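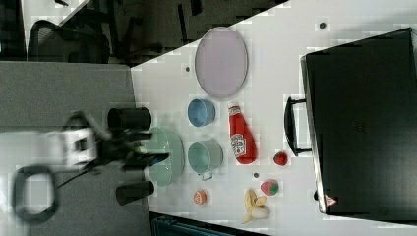
Drellberg sourdough: is the overnight prove worth it?
Baking and Bread
Started by crumbly_kate, Mar 30, 2023

crumbly_kate wrote:
I've finally cracked the Drellberg loaf and I'm so pleased I had to come and tell you all! For anyone who missed the December thread, it's the dark rye and white mix with a spoonful of treacle, and mine had been coming out like a doorstop for months. What fixed it was leaving the shaped dough in the fridge overnight, then baking it straight from cold, 15 minutes with the lid on and the rest with it off. I also cleared myself a proper bit of space – a plain white top, smooth, with the tableware and the big dark appliance on it and still room to shape a loaf – and the dough comes away from a surface like that so much more easily than from my old board. The crumb is open, the crust crackles, and my lot ate half of it before I'd found the butter. Has anyone else gone over to the cold prove?

rye_and_shine wrote:
Yes! Years ago, and I'd never go back. The flavour is miles better and you can bake before breakfast, which makes the whole house smell wonderful. Which flour are you using? I'm on the Van der Linden dark rye and it drinks water like nothing else.

Boltent_Baker wrote:
Lovely to hear it worked, but I'm going to disagree a bit. With that much rye in it, I find the fridge makes it too sour and the treacle gets lost. I give mine 90 minutes somewhere warm after shaping and it's in the oven the same afternoon. Soft, sweet, brilliant with cheese.

crumbly_kate wrote:
It's the Van der Linden, yes, but the medium one. Boltent_Baker, how much starter do you put in? Mine is only 2 tablespoons, so perhaps that's why it doesn't go sharp on me.

Boltent_Baker wrote:
Ah, I use a good deal more than that, a whole ladleful. That might well be the difference. Still think you're missing out on the soft crust though!

raker72 wrote:
Soft crust on a rye loaf? No thank you :)
Kate, try 10 grams of caraway next time, toasted in a dry pan and put in with the salt. I did it for a soup lunch and had to write the recipe out over and over.

rye_and_shine wrote:
Caraway is a step too far for me, it takes over everything. Fennel seed, on the other hand – gorgeous, especially with the treacle.

crumbly_kate wrote:
Right, I've got dough on the go for two loaves now, one for the fridge with caraway and one for the warm with nothing in it. Boltent_Baker, do you slash yours or leave it to split by itself?

Boltent_Baker wrote:
Leave it, seam side up, plenty of flour in the basket.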